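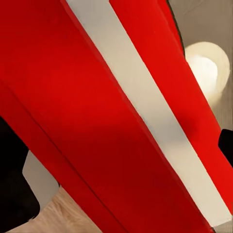
Tangen: registro de consumo eléctrico doméstico

Última actualización: 25 de marzo de 2022

Tangen reúne lecturas de contador de 132 viviendas de Stedport. Cada fila corresponde a una vivienda y una hora. Los ficheros están en CSV, codificados en UTF-8, con punto decimal y separador de coma.

Campos

- `id_viv`: entero, sin relación con la dirección postal.
- `ts`: marca de tiempo en UTC.
- `kwh`: energía activa de la hora, con 2 decimales.
- `tarifa`: código del contrato vigente.
- `calidad`: 0 (medida), 1 (interpolada), 2 (ausente).

La iluminación no se mide por separado. En las viviendas con circuito propio de alumbrado, el valor queda sumado a `kwh`.
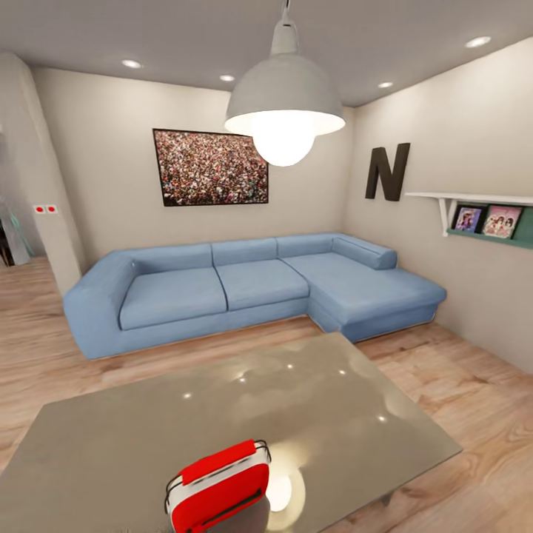 Henrique Henriques pregunta en el hilo de incidencias si las horas interpoladas cuentan para el total mensual, porque en agosto sus sumas no cuadran con las del resumen. Sí cuentan. El resumen excluye solo las filas con `calidad` = 2 y descarta los meses con menos de un 80 % de horas válidas.

Limitaciones

Los contadores Livaneo truncan las lecturas inferiores a unos 200 Wh en la versión antigua del firmware. No hay datos de autoconsumo. El script `flokeck.py` convierte `ts` a hora local; no corrige los cambios de hora.

Mantenimiento: Anil Raju.

2 comentarios · 80 compartidos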